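About Grernavia

Hi, and welcome! Grernavia is a very small design studio, and I'm the person who answers the email. 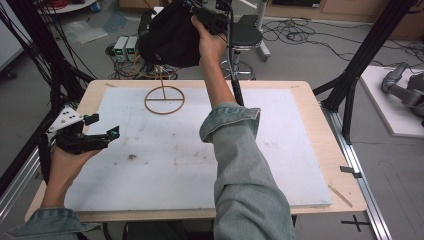 One of our first clients at Irnus wrote to us that she'd hired two studios before ours and come away both times with a lovely logo and no clue how to use it on an invoice. I've kept that email, and I still think about it whenever I start a new job. Invoices, van doors, the little square on a phone screen, the sticker that goes over the sticker when the price changes — that's where a brand spends most of its life, so that's where I like to begin.

We do brand identity, packaging and signage, mostly for food makers, small publishers and shops with fewer than 21 people on the payroll. I say "we" because there are 2 of us. I draw the letters and handle the layout, and my business partner looks after print, paper and anything that involves arguing nicely about ink. We share one big studio, one very slow scanner and a shelf of type specimen books that has bent in the middle.

The name, since everybody asks, came from a misprinted map I bought at a yard sale. I've never found out what the town was supposed to be called (if you know, please write!).

Some of the work we're happiest with: the labels for Gasness, a pickle company that wanted 243 jars to look like they belonged to the same family without being twins. We ended up drawing one wobbly alphabet and letting the colors do the rest. Then there's the Irnus job, a full identity for a map and travel bookstore, right down to the bookmarks. And Nanayakkara, a tea importer, whose old tins were so good that I talked them out of a redesign and just cleaned up the lettering. It was the shortest invoice I've ever sent and I'd do it again tomorrow.

How it works: you write, we talk for an hour or so, and I send back a plain two-page proposal with a price on it. Most identities take about 400 hours from first sketch to final files, spread over a few months. You'll see rough drawings early, and they'll be really rough — please don't show them to your mother yet. At the end you get all the files, the fonts list and a short guide in normal English.

We're booked through June, but I'm always glad to hear about projects for later in the summer, and small jobs can sometimes sneak in between the big ones. Students are welcome to write too, though I'm slow to answer during press weeks.

Page last updated 7/1/19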